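Clulia Releases Pinov 2, a Motion Planner That Knows When to Stop Pulling

ZETHOLM, Tue 13 September. Clulia today released Pinov 2, the second major version of its planning software for two-armed robots. The release is aimed at anyone who has watched a pair of very expensive arms disagree over a very cheap bag.

Pinov 2 plans both arms as one problem. The first version planned the left arm, then the right, and let them find out about each other in person. "We called that loose coordination," said Widad Shboul, who leads planning at Clulia. "Our customers had other names for it."

The new version adds a contact model for thin, floppy items such as pouches, sleeves and zip bags. It replans 80 times a second while the grippers are near the material, and it lets developers cap the pull between the two arms with a single setting. In the old release that took 11 settings, two of which did the same thing.

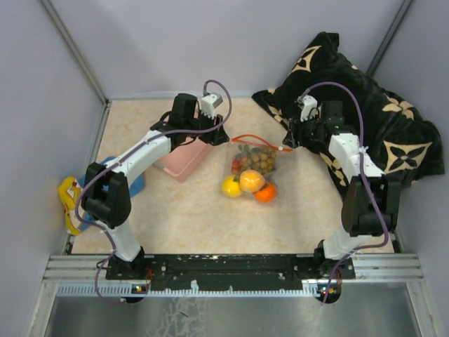

Two arms at work on a transparent zip bag, with a gripper at each end of its red-orange closure. Photo: Clulia

Bags get a lot of attention in this release. Of the 191 issues closed since December, more concerned bags than any other object, and the team has stopped taking it personally.

"A steel block stays where you left it," said Kimutai Massawe, who maintains the contact model. "A bag has opinions. We now update our guess about its shape during the move, and if the guess gets bad enough, the arms hold still and say so in the log."

The log has also been rewritten. Error messages are now full sentences, and the message "unknown unknown" has been retired after long service.

Pinov 2 is available to current license holders at no charge. Plans saved in the first version will open in the new one, though Clulia suggests running them at low speed first.

Press contact: Lilian Muli, Clulia, Zetholm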